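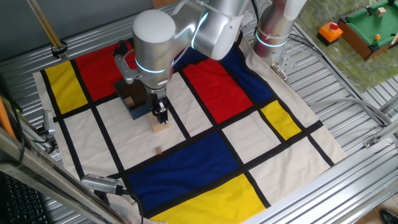
Zimura block set: frequently asked questions

Last updated September 10, 2024

Most of these came in by email after we put up the first batch in January. Some are our own, from arguments in the lab.

What is Zimura?

A set of 3,558 recorded examples of a robot arm putting small wooden blocks in a box. Each one is a person driving the arm through the task while the cameras and joint positions are logged. It was collected at the Drastuseck workshop and the idea is that a policy trained on it will learn to do the same. Whether it learns anything more than that is the part we'd ask you to be careful about.

Isn't 3,558 a lot?

It depends what you think you're counting. They share one table, one mat and one style of box. We would call it a big sample of a very small world. If your paper says "thousands of diverse demonstrations", please don't cite us for the word diverse.

Why the coloured mat?

The flat blocks of colour and thick black lines give the cameras something to hold on to, and they make it easy to see when a viewpoint has shifted. They may also be giving the policy a cheat. A model can learn "go to the box near the red" and look quite clever until you turn the mat. We have seen scores drop when the mat is swapped for plain grey cloth, and you should run that test before you believe your own numbers.

What does the wrist camera see?

The gripper, the mat, and whatever it happens to be over. It's good near the box and not much use for judging size.

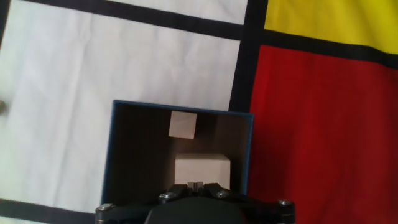

Wrist view over the open box, with two blocks in it.

Blocks close to the lens look bigger, and the inside of the box goes very dark on one side. Anyone planning to estimate block size from this view alone should think again.

Are failed attempts included?

Yes, 394 of them, labelled as failures. We left them in on purpose. Other sets we've used were oddly free of mistakes, and we don't believe the operators were that good.

Who decides what counts as a success?

The operator marks it, then a second person checks the recording. The 2 of them disagree more often than we'd like, mainly over blocks that land leaning on the wall of the box. Both labels are in the file. Skodano, our labelling tool, shows the first by default, so look for the other one.

Does the starting layout change?

It does, within limits. Blocks of different sizes get moved around and some recordings begin with a block in the box.

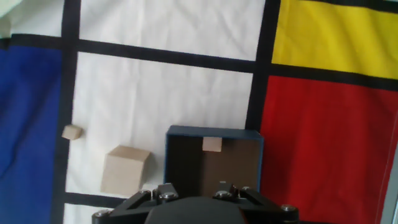
Can I train on a smaller portion?

Try 600 first. In our runs at Urquhart the curve was nearly flat after that, and adding the rest mostly added training time. We'd be glad to be proven wrong.

Will it work on my arm?

Probably not without collecting some examples of your own. We've heard the claims about transfer and are still waiting to see one hold up on somebody else's bench.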